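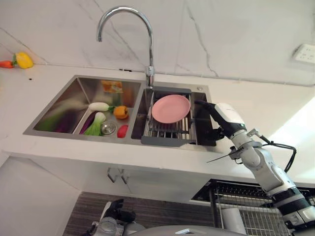
Ticket: wrist offset on the right arm during teleoperation, sink task
Status: open, waiting for second reply
Last updated: Thu 14 May
Reading time: 3 min

We are teaching our robot to take a plate from the dish rack by remote control, with the Clusudance teleoperation package. Since we installed update 156, the right wrist does not stop where the operator stops. When I hold my hand still at the rack, the gripper continues a little to the left and down. The pink plate stands upright between the wires of the rack, so the fingertip must come in from the side of the right basin, and in this position even a small error is enough to touch the metal. The left arm follows correctly.

Setup

- Control PC: Ellis station, wired network
- Software: Clusudance, update 156
- Task name: Saltska sink, plate and vegetables
- Arm mode: both arms, right hand leading
- Command smoothing: 400 ms (I did not change it, it came with the update)

How to repeat the problem

1. Start the session and do the normal calibration, arms down.
2. Move the right hand slowly to the right basin.
3. Stop the hand above the rack and keep it still.
4. Compare the commanded wrist position with the measured one in the log.

What I tried before writing

I restarted the Ellis station and the arm controller. No change.

I repeated the calibration with the elbow lifted higher. The offset became smaller, but when I lowered the elbow it came back.

I moved the toy vegetables by remote control with the left arm only. These demonstrations are good and I would like to keep them.

I set the smoothing to 800 ms for one test. This was worse, so I returned it to 400.
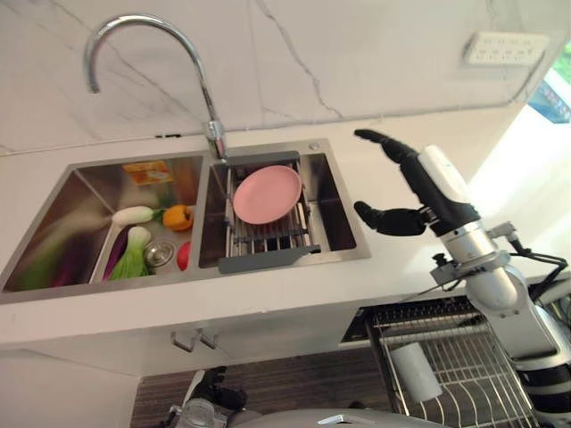
Plate flat on the rack, right hand beside the basin.

With the plate lying flat, the operator can approach from above and the offset disturbs less. But our task description has both plate positions, and I do not want to record only the easy one.

We use cookies to remember your login and to improve the support pages. Accept | Manage settings

Reply from Berier support

Thank you for the clear report. Please send the log from one failed approach, not the complete session. Please check also if "elbow hint" is active in the arm settings. The update can switch it on when an old profile is loaded. Do not delete the left arm demonstrations.

My answer

Elbow hint was active - I did not know this option existed. I switched it off and loaded the profile again. The wrist now stops much closer to my hand, but a small drift is still there when the forearm is turned outward. I attached the log; the drift begins at line 2,618.

Two questions remain:

- Can I correct the recorded right arm demonstrations with the new profile, or must I record them again?
- Is it safe to set the smoothing below 400 ms when a person stands near the arm?

Until I have an answer I record only with the left arm.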